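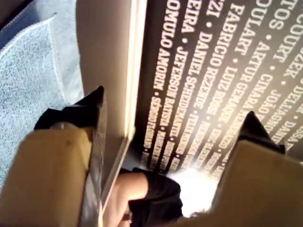

The gripper up close, with one of the dark banners behind it.

I've wanted to see inside the Bustamante place at Drenddale for years. They make exhibition stands and displays, so printed banners, boards, covered panels, bits of carpet, all the stuff you walk past at a trade show without wondering who had to carry it in. On 8th December they opened the workshop to anyone who'd put their name down, and I was in the first group, slightly late and still eating a sausage roll.

The big draw was the new handling arm. It's called the Maver and it comes from a firm called Codusine, who had sent a couple of people along in matching fleeces. I'd imagined a great orange thing in a cage flinging boards about. It's much slower than that! It has a gripper with two fingers, broad pale blocks with black pointed tips, and when you get down near them they look enormous next to whatever they're reaching for. The black tips are what I kept watching, because they're narrow enough to get in beside the edge of a panel where my own fingers would just fumble.

Our guide was Saturnino Sepúlveda, who has worked in finishing there since before the extension was built and clearly knows where every trolley squeaks. His job used to start with lifting. Panels came off the rack, on to the bench, over, back on to the rack, all day long, and by Thursday night (well, by any night) his shoulders had gone. Now the arm does a good share of the fetching and he does the checking and the awkward corners. He told us he'd moved 759 panels in one week last November, before the arm was up and running, and he said it the way people tell you about a marathon.

He was fair about it, mind. Fabric is still a pain. A stiff board stays where you left it but cloth sags and creeps, and anything with a seam in it goes to a person. Banners as well, at least the last bit of straightening. The dark ones with white lettering show every crease under the lights, and I must have stood squinting at the rows of names for ages before I noticed the group had moved on.

I asked what everybody asks, which was whether anyone had lost their job. The answer was no, so far, but two people who left haven't been replaced, and he didn't dress that up. There are 215 staff across the site and most of them will never go near the arm. In finishing, though, the day feels different. There's less chat, he thought, as you used to have someone on the other end of the board and now you often don't. I hadn't considered that at all and it stuck with me on the bus home. On the other side, a woman from the night shift told me she'd learned to set up the arm's routine herself after roughly a fortnight of swearing at the screen, and she gets a bit more an hour for it. She was very pleased, and quite right too.

Things I'd pass on if they run it again: wear proper shoes, they will turn you away in sandals. The tour goes on longer than the leaflet says. Tea is in the canteen past the loading bay, and the cheese scones went early. Parking's hopeless, so get the bus and walk up from the bottom gate.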